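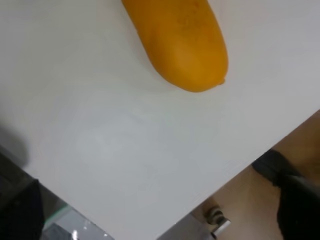

Notas para la charla - ¿pueden ya las máquinas con las tareas de casa? 21 de abril de 2018

Abrir con la pregunta directa. Mano alzada: quién dejaría la cocina a un robot esta noche. Esperar. No rellenar el silencio.

Respuesta corta: a ratos. En taller sí, si la pieza llega siempre igual. En casa, todavía no.

Caso fruta. Coger una pieza de fruta de una mesa blanca - parece una tontería. Superficie redondeada, piel con manchas, cada una de un tamaño. Un tornillo es igual al siguiente, una papaya no. Apretar poco y se cae, apretar mucho y se marca. Y el borde de la mesa cuenta, si rueda se acabó.

Hablar DESPACIO aquí, en el ensayo me comí media explicación.

Mesa blanca y luz suave: fácil para separar el color. Pero en una cocina real hay migas, un trapo, el gato. Ojo con las sombras, el programa las toma por objetos. Y el cristal, peor todavia.

Datos nuestros, proyecto Hukodance: más de 2000 intentos de agarre, 14 tipos de objeto. Lo blando y lo redondo, lo peor con diferencia. No dar porcentajes, luego me los piden en el turno de preguntas.

Taller: línea de Stindus. Cajas iguales, turno entero sin tocar nada. Cambiaron el proveedor de cartón y dos dias parados. Contarlo con calma, siempre se ríen.

Si preguntan por precio - no entrar. Si preguntan por empleo - siete minutos máximo y remitir a la charla de julio.

Mi opinión, decirla sin rodeos: recoger la mesa antes que doblar ropa. Guardar la compra, bastante después. Pelar fruta ni lo menciono.

Agua. Dejar el micro encendido para las preguntas.

Charlas relacionadas
Sitton: pinzas blandas y objetos frágiles
Morrison: qué falla cuando cambia la luz
Stindus, visita al taller (notas)
Hukodance: primeras pruebas de agarre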